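Call for Participants: Breakfast Task Sessions, Komside Test Kitchen

Komside is recruiting adults for a series of small-appliance sessions in September. The sessions cover ordinary breakfast tasks: loading and unloading a toaster, setting the browning level, spreading, plating and clearing the table. Results will be used to revise the wording and layout of the printed instructions for the Katen line of kitchen appliances.

What takes part

Each session lasts 26 minutes and is held at a single table with one participant and one observer. Sessions run on Wednesday, with the first at 8 a.m. Participants attend six sessions in total. Bread, plates and utensils are supplied. Tasks are done standing - a stool can be provided on request.

Who can apply

Applicants must be 18 or over, able to read English at an everyday level, and used to making toast at home at least once a week. Left-handed applicants are particularly wanted. People with a wheat, seed or nut allergy cannot be accepted. Current and former employees of Komside or Mornness are not eligible.

Payment

Participants who complete all six sessions receive $699, paid by check after the last one. Partial attendance is paid per completed session. Parking is free behind the building; bus fare is not refunded.

How to apply

Write to Svenja Ruppert, Test Kitchen, Komside, giving your name, a daytime phone number, your dominant hand and the type of toaster you use at home (two-slot, four-slot or oven type). Applicants will be called in the order in which letters arrive. Questions on allergies go to Ghislain Zacharias at the same address.

Comments (1)

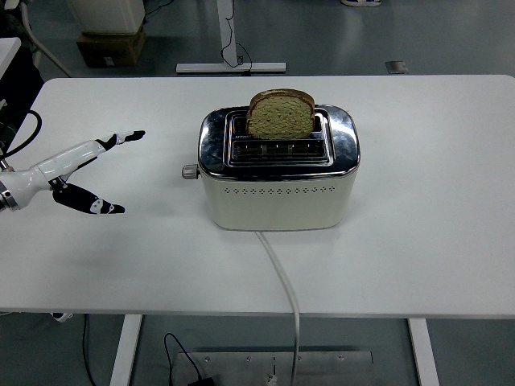 Garnet Fraser: Does a bagel setting count as a different type, or do I just put down two-slot? Also, is the 8 a.m. start the same for all six sessions? I have to be at work by nine.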